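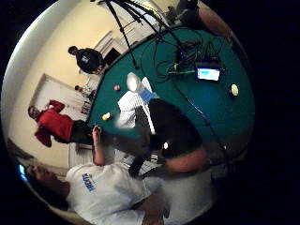
Figure 31. Felt-covered work table with cloth and small objects set out.

Section 2. Preparing the Table for Cloth Handling

This section applies to the Savdale tabletop unit, firmware 3000 and later. Read it in full before starting a folding or tidying routine.

2.1 Scope of Use

The unit can pick up small, firm objects and place them in a bin. Folding remains a supervised task. Palberg does not rate the unit for unattended laundry work, and results with crumpled cloth vary from one attempt to the next.

2.2 Set-up

1. Cover the table with plain felt in a single color. Pull the felt flat.
2. Place any tripod stand at one end of the table and tighten its legs.
3. Gather cables at the same end, outside the work area.
4. Lay one cloth near the center. A checked or patterned cloth may be used.
5. Place balls and other small objects at least one hand's width from the cloth.
6. Open the control screen and select Table Check. Wait for code 3691.
7. Start the routine and remain within reach of the stop button.

Note: Glare on the felt may be read as an object. Dim or move the lamp and repeat step 6.

Note: If the cloth is dropped two times in a row, stop the routine and spread the cloth by hand – the unit does not recover reliably from a tight crumple.

CAUTION: Keep hands, sleeves and faces clear of the work area while the unit is moving. Persons standing at the table must be told before each start.

CAUTION: Do not use the unit with glass, knives or hot items.

For bin placement, see Section 3.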